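Asnakech Gidey had been archivist at Radebe College for 17 years before anyone asked her about the missing minute book. The letter came from a Yasuo Oda, whose grandmother had been secretary of the Kellent Society, the debating club the women students kept up until the college merged with Enside. He wanted to know whether she had ever spoken.

The catalogue gave the book 331 pages and a shelf number. The shelf held a box of dining hall menus.

She wrote back that she would look. In March she went through the bursar's deposit, then the chapel papers, which were filthy. She found a list of subscriptions and a photograph with no names on it. The book was in neither.
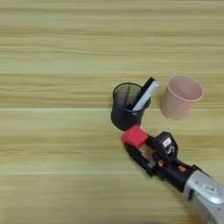 The minute book turned up in the Fokow bequest, inside a parcel of hymn sheets, with its spine gone. Asnakech carried it up to the reading room and sat down with it. The table was pale wood with a seam running across it, and she set the book well clear of the black mesh pen holder, as she would have made any reader do. Then she took a pencil and began at the first page. The secretary wrote a small upright hand and wasted nothing. Motions, votes, the price of coal. On page 100 the hand changed for one meeting only.

"Miss Oda spoke against the motion," it said, "for nearly 15 minutes — and would not sit down when asked."

Asnakech copied out the line and checked it twice. She put the page number underneath, and then the shelf number, the right one this time, and went to find an envelope.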